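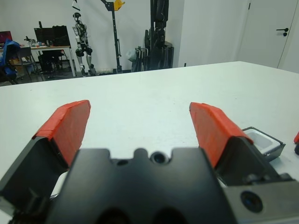 Vostuson Small Parts and Trays

README for the shared folder
Maintained by Ailsa Cowie and Lautaro Henríquez

What this is

Vostuson is a collection of photos and short written notes on small objects kept on a large white work table: open trays, lids, offcuts, and the bits that end up beside them. It was put together so that people sorting and labelling workshop storage have something ordinary to test their categories on. Most of the pictures are plain and a fair number are nearly empty, with a lot of tabletop and one item near an edge.

What is in the folder

photos - the pictures, in the order they were taken
notes - a plain text file for each picture
labels.csv - one row per labelled object
changes.txt - what was changed and who changed it

There are 500 pictures in this release. The notes are in English with Australian spelling, so search for "grey" and "colour".

The table

The table top is smooth, matte and white. Pale items are hard to pick out against it, and the inside of a light-coloured tray can look like bare table if you only see part of the rim. Label the tray from its rim, and treat the pale interior as part of the tray.

The small dark grey tray is labelled "tray, open". It is roughly rectangular with a raised rim. Earlier notes called it a dish, a lid and a box. Iara Ledesma went through and changed them all to tray in December. If you find one she missed, please fix it and add a line to changes.txt.

Labels

Each object gets a name, a main colour and a position on the table (left, right, middle, far edge). The name should be the most general word that is still useful. If you can't tell what something is, write "small object" and its colour. We have had too many confident guesses removed at the checking stage, mostly on orange-red and black pieces that run off the side of a picture.

Doors, walls and anything standing on the floor are labelled "room" and get no colour. Bags hanging off things are also "room". This was argued over and Arnaldo Serrano still thinks bags should have their own label - he may be right, but it won't change in this release.

Checking

Every row was read by 2 people. Where they disagreed, the more general name was kept. Violeta Bravo did the last pass and renamed 4 labels that differed only in spelling.

Known problems

- Partly visible objects are labelled less consistently than whole ones.
- "Far edge" was used loosely in the early rows. Some of those objects are closer to the middle.
- Tray contents are not labelled separately, even where they are clear.
- Orange-red was entered as "orange" by some people and "red" by others. Both spellings of the colour column were merged, but check before you filter on it.

Related folders

Diro has the same kind of notes for shelves and drawers. Gwynne is an older set, kept for reference, and its labels don't line up with these.

Using it

Use it for anything you like inside the group. If you pass it on, keep this README with it.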